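4. Following people and setting up alerts

This section covers the follow list, alerts and the spoiler filter in Mivska, the celebrity and sports news reader. It assumes you have installed the app and signed in (see section 2). The steps are the same on phones and tablets. On the web version the menu is on the left.

4.1 Adding a person to your follow list

1. Open Mivska and tap People.
2. Type at least three letters of the name. Players, actors, singers and TV hosts all appear in one list.
3. Tap the name you want. The profile page opens.
4. Check the line under the name, which shows the main field (for example, Hockey or Film). Several well-known people share a name.
5. Tap Follow. The button turns gray and reads Following.

You can follow up to 500 people. If you reach the limit, the Follow button stays inactive until you remove someone.

Note: The spelling of foreign names varies from one source to another. If a search finds nothing, try the last name alone, or turn on Similar spellings under the search box.

4.2 Following a couple or a family

Stories about weddings, births and house moves are often filed under only one of the two names. To get all of them in one place:

1. Open the profile of either person.
2. Scroll to Connected profiles.
3. Tap Follow as group.
4. Clear the box next to anyone you do not want to include.
5. Tap Save.

A group counts as one entry toward your limit. When a couple separates, Mivska does not split the group for you. Open the group and tap Ungroup if you want to keep both people as separate entries.

Caution: Ungrouping deletes saved stories that were stored under the group. Move them to a folder first (section 6.3).

4.3 Choosing what you are alerted to

Alerts are off until you turn them on. They are set for each person or group.

1. Go to People > Following and tap a name.
2. Tap Alerts.
3. Choose one or more topics:
Family news
Relationships
Career and contracts
Awards and red carpet
Health
4. Under Source level, choose Confirmed, Reported or All.
5. Tap Done.

Confirmed means the news came from the person, a spokesperson, or the team or studio. Reported means at least two outlets carry the story and each names a source. All also lets in rumor columns and fan pages.

Note: With All selected, a popular name can bring up to 75 alerts in a day during an awards week or a playoff series. We suggest Confirmed for anyone you follow mainly for family news.

4.4 Quiet hours

1. Go to Settings > Alerts > Quiet hours.
2. Set a start time and an end time.
3. To let one person through, tap Exceptions and pick the name.

Alerts that arrive in quiet hours are held and delivered as one list at the end time. They are not lost if the phone is switched off. Held alerts older than two days are dropped.

4.5 Spoiler filter

The spoiler filter hides headlines that give away a final score, an award winner or the end of a series.

1. Go to Settings > Reading > Spoiler filter.
2. Turn on Hide results.
3. Choose how long to hide them: 12 hours, one day or three days.
4. Tap any sport or show you want to leave out of the filter.

Hidden headlines appear as a gray bar. Tap the bar once to see the subject and again to read the headline.

Caution: The filter does not cover photos in partner feeds from Kavora. To avoid seeing results there, turn off Kavora under Settings > Sources.

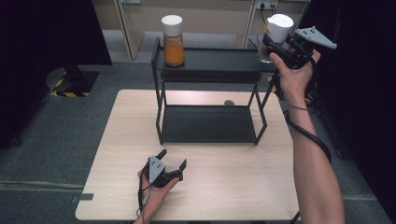 One reader wrote to us that she had turned on the spoiler filter before an awards show and still got the winner's name in an alert. She asked whether the filter and the alerts were two separate things. They are. The filter works on the reading pages only. To hold back results in alerts as well, do the following:

1. Go to Settings > Alerts.
2. Turn on Apply spoiler filter to alerts.
3. Restart the app.

The alert then shows the name of the event and the words Result available. This switch was added in the June update. If you do not see it, your version is older and needs to be updated first.

4.6 If alerts do not arrive

Check that notifications for Mivska are allowed in the phone's own settings.
Check that quiet hours are not set to the whole day. This happens when the start and end times are the same.
Open the person's profile. If it reads Archived, no new stories are being collected.
Sign out and sign in again. Your follow list is stored with your account and comes back after sign-in.

If none of this helps, use Help > Send report and include the name of the person or group.

Section last revised 20/07/2022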